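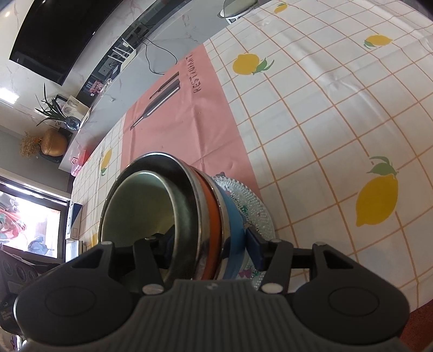 Home Threads Topics Saved Log in

Search posts and people

4 min read

1/ Every August the same claim comes back around: household robots are basically here, give it a year. I've been reading these since I had a flip phone. So, a thread on the dull chore I use to judge them, which is setting a table and clearing it again.

2/ Why tables? Because a bowl is easy and a table is a mess. Getting two fingers onto a steel rim is a solved problem as far as I'm concerned. Inside grip, outside grip, squeeze, lift. Fine. Now put it down next to a glass plate with a scalloped edge and don't chip anything.

3/ Glass is where the demos go quiet. Clear plate, pattern on it, patterned cloth under that. I can't always tell where the edge is and I've had decades of practice. Watch how many product videos use solid-color plates on a bare table. Then watch how many homes do.

4/ And cloth moves! Lemons on the tablecloth, a runner laid across the lemons, dishes on top of the runner. Drag a bowl an inch too low and the runner comes with it. My aunt would fix that with the side of her hand and keep talking. I have yet to see a machine notice.

5/ The one everybody sends me is the Teltlow video. It's a nice video. It's also one kitchen, one set of dishes, and a cut right before the glasses. I asked the company about the cut twice. No reply so far.

6/ Then there's Otar, the startup with the 1,000 bowls claim. They say their arm picked up 1,000 bowls in a row without a drop. Okay. Same bowl? Same spot? Was anything else on the table? The post doesn't say, and the post is all we got.

7/ Ragab at least put numbers out. 2,996 tries at clearing a place setting, 2,970 of them marked as a success. Looks great until you read what a success is -- the item left the table. Where it landed wasn't scored. By that rule my cat is a very good busser.

8/ Take the number at face value anyway. That's 26 misses. If a miss is a fork on the floor, who cares. If a miss is your grandmother's plate, you unplug the thing the first week and it lives in the garage with the bread machine.

9/ Somebody will say restaurants are the real market, forget homes. I worked the floor at a cafe in Rirkthorpe for almost 4 years. Tables get bumped. Kids put bowls inside other bowls with soup still in the bottom one. People leave a phone under a napkin. You clear around a guy who isn't done and doesn't want to be asked.

10/ To be fair, and I do try: the hands have gotten better. Soft pads on the tips help a lot with slick metal. Five years ago I'd have bet against anything with two fingers holding a tilted bowl steady. I'd lose that bet now.

11/ But holding is one step in a chore with thirty steps. Scrape it, stack it, carry it past the dog, find room in the sink, come back, wipe, shake out the cloth, notice the stain. I want to see one machine do all of that in a house it hasn't been in before, no cuts, sound on.

12/ Several replies already asking if I'd buy one at the right price. No. I'd borrow one for a weekend and hide the good plates.

13/ If you have an uncut video of a full table being cleared, glass included, post it below. I'll watch the whole thing -- even the long ones. Speeded-up clips don't count, and neither does anything with a person's arm reaching in halfway.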